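Rechercher sur le site Mots-clés OK

Appel à participants – préparation du riz, essais de gestes en cuisine

L'atelier Rajan, à Turnville, cherche des personnes pour une série de séances sur un geste très ordinaire : mesurer du riz cru et le verser dans un saladier. Nous préparons un petit guide de cuisine familiale et nous voulons comprendre comment chacun fait chez soi, avec ses habitudes et ses ustensiles.

Chaque personne travaille à une table, avec un verre mesureur en plastique transparent et un grand saladier en inox. Vous pouvez apporter votre propre mesure si vous préférez. Le riz est fourni par nous.
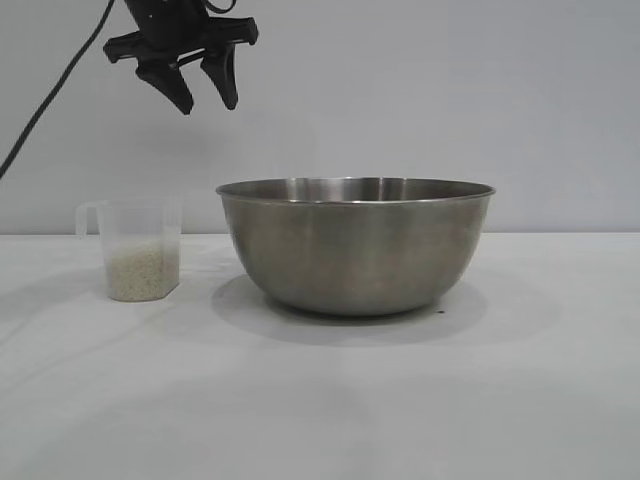
Le verre mesureur avec du riz cru, et le grand saladier en inox.

Ce que nous demandons

Vous venez pour 3 séances, avec une pause dans chacune. On vous demandera de mesurer, de verser, puis de parler de ce que vous avez fait. Il n'est pas nécessaire de bien cuisiner. Les personnes gauchères sont les bienvenues – elles manquent dans notre premier groupe. Vous devez avoir 18 ans ou plus et pouvoir rester debout pendant une demi-heure. Si cela est difficile pour vous, écrivez-nous et nous préparerons une place assise.
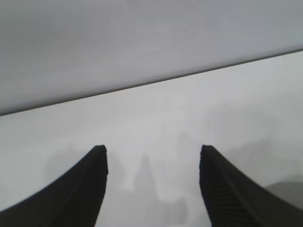
Surface claire du poste, à Turnville.

Indemnité et inscription

L'indemnité est de 368 euros pour l'ensemble des séances, versée après la dernière. Les frais de transport ne sont pas compris. Pour vous inscrire, envoyez quelques lignes à Anitha Sundaram, avec vos disponibilités et la manière dont vous mesurez le riz à la maison (au verre, à la main, à la balance). Merci d'indiquer la référence 468 dans l'objet du message. Pour les questions pratiques sur l'accès ou les horaires, vous pouvez demander Muthu Pisharody à l'accueil de l'atelier.

Annonce publiée le 17 janvier 2024.

Annonces récentes
Grevex recherche un aide-cuisinier à temps partiel
Vokton : préparateur de commandes, Turnville
Atelier Rajan : relecture de recettes, travail à domicile
Cours de cuisine du mois d'août : préinscriptions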